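Urna cinerária Trenus, modelo de coluna
Fabricante: Skarnisico
Categoria: Urnas e relicários > Urnas de adulto > Latão
Preço: 799 € (IVA incluído)
Disponibilidade: por encomenda

Descrição

A Trenus é uma urna cinerária de adulto em latão repuxado, com corpo cilíndrico, base soldada e tampa roscada. Destina-se à conservação das cinzas em casa, em columbário ou em jazigo. Não é biodegradável e não deve ser usada em cerimónias de dispersão na água nem em inumação direta na terra. Para esses fins, ver a linha Farkunano, em celulose prensada.

O corpo é repuxado a partir de um único disco, sem costura vertical. A base é soldada pelo interior e recebe um feltro de proteção. A tampa fecha sobre uma junta de silicone, assente num rebaixo do gargalo, e pode ser selada de forma definitiva com o adesivo fornecido. Depois de aplicado o adesivo, a abertura só é possível com dano do acabamento.

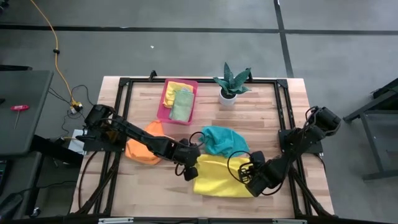
Panos laranja e amarelo sobre tampo de madeira clara

Características técnicas

Material do corpo: latão
Material da tampa: latão maciço torneado
Fecho: rosca fina, com junta de silicone
Diâmetro livre do gargalo: 65 mm
Peso em vazio, com tampa: 3,933 kg
Acabamento exterior: acetinado ou escovado, com verniz incolor
Acabamento interior: natural, sem verniz
Gravação: opcional, no corpo ou na tampa
Garantia: 2 anos, sobre a soldadura e a rosca

O peso indicado refere-se ao acabamento acetinado. Na versão escovada há uma diferença pequena, sem efeito na colocação em prateleira de columbário.

As cinzas são colocadas dentro do saco entregue pelo crematório, passado pelo gargalo ainda vazio e enchido já no interior da urna. A chapa de identificação da cremação deve permanecer junto do saco. Alguns crematórios exigem que a transferência seja feita nas suas instalações; convém confirmar esse ponto com a agência funerária antes de fechar a encomenda.

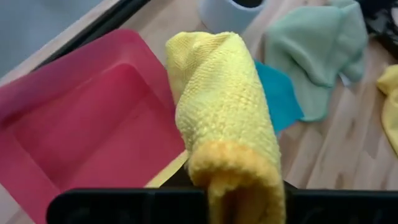
Pano de microfibra amarelo, enrolado

Gravação

A gravação é feita por fresagem, antes do envernizamento. Por esse motivo não é possível acrescentar texto a uma urna já entregue sem refazer o verniz de toda a peça. Quem pretenda deixar espaço para um segundo nome deve indicá-lo na encomenda, e o texto será alinhado pela metade superior.

Estão disponíveis dois tipos de letra, um romano e um cursivo. O cursivo não é recomendado para a tampa: os traços finos perdem definição na superfície torneada. Os caracteres acentuados, o til e a cedilha são gravados sem custo adicional, incluindo os diacríticos de outras línguas (Pētersons, por exemplo, é gravado com o mácron sobre o primeiro e). As datas são gravadas tal como foram escritas no formulário - a oficina não altera a ordem nem os separadores.

Antes da gravação é enviada uma prova em PDF. A produção começa depois da aprovação por escrito.

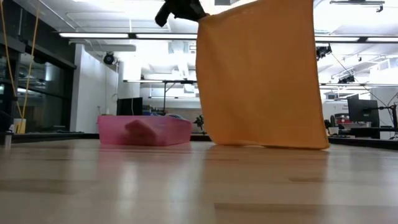

Pano amarelo-alaranjado, suspenso por um canto

Limpeza e conservação

O verniz incolor dispensa polimento. Pó e dedadas removem-se com um pano macio, seco ou pouco húmido. Não usar polidores de metais, amoníaco, álcool nem produtos abrasivos. Se o verniz for riscado até ao latão, a zona exposta escurece com o tempo; a oficina faz o restauro, sob orçamento, desde que a urna esteja vazia.

Em jazigo, verificar se a prateleira está seca e nivelada. A condensação prolongada pode manchar o feltro da base. Não colocar flores com água diretamente sobre a tampa.

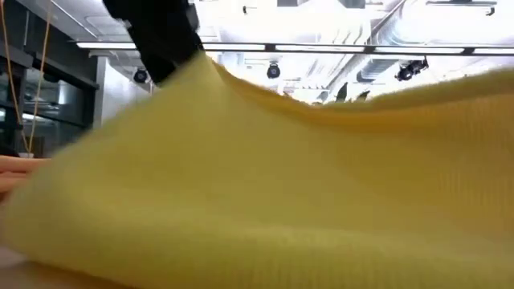
Tecido amarelo com dobra dourada

Conteúdo da embalagem

Urna Trenus com tampa
Junta de silicone suplente
Adesivo de selagem
Certificado de material, para apresentação à administração do cemitério, se pedido

Prazos e devoluções

O prazo de produção conta a partir da aprovação da prova. Em novembro os prazos são mais longos. As urnas sem gravação podem ser devolvidas na embalagem original, sem uso e com a junta por montar. As urnas gravadas só são aceites em caso de defeito de fabrico ou de divergência em relação à prova aprovada.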